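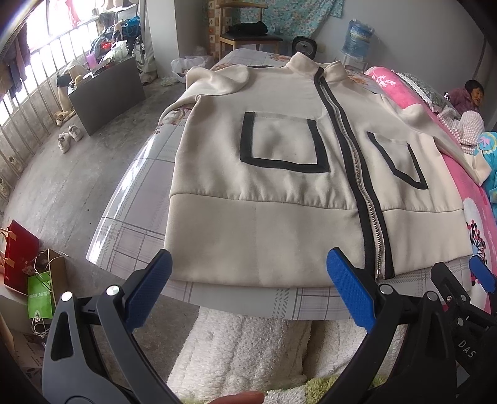 Casaco creme com fecho de correr metálico e bolsos debruados a preto.

Calach altera regras de etiquetagem para vestuário com fechos metálicos

9 de janeiro de 2018

A Calach, distribuidora de vestuário com armazém central em Statstead, vai aplicar a partir de março um novo caderno técnico aos fornecedores de casacos e blusões. O documento, com a referência interna 3048, fixa requisitos de etiquetagem, solidez da cor e resistência dos fechos de correr.

A principal alteração diz respeito à etiqueta de composição. Até agora, o fornecedor podia indicar apenas a fibra do tecido exterior. Com o novo texto, passam a ser discriminados o tecido exterior, o forro e os debruns, quando estes últimos forem de material diferente. As instruções de lavagem devem corresponder ao componente mais sensível da peça.

Nos modelos de cor clara com aplicações escuras, o ensaio de transferência de cor passa a ser feito a 40 graus, com a peça completa – e não apenas com amostras de tecido, como previa a versão anterior. Os fechos metálicos terão de suportar 200 ciclos de abertura e fecho sem perda de dentes nem separação da fita.

A verificação ficará a cargo do laboratório Jiang, que já realiza os ensaios de malhas para a distribuidora. Cada referência será ensaiada uma vez por estação, salvo mudança de fábrica ou de tinturaria. Os relatórios têm validade de seis meses.

A marca Zolo, uma das fornecedoras abrangidas, informou que a coleção de primavera já foi produzida segundo as regras antigas. Para esses casos, o caderno prevê um regime transitório: as peças entregues antes de março podem ser vendidas com a etiqueta original até ao esgotamento do stock.

As encomendas posteriores que não cumpram os requisitos serão devolvidas, com os custos de transporte a cargo do fornecedor.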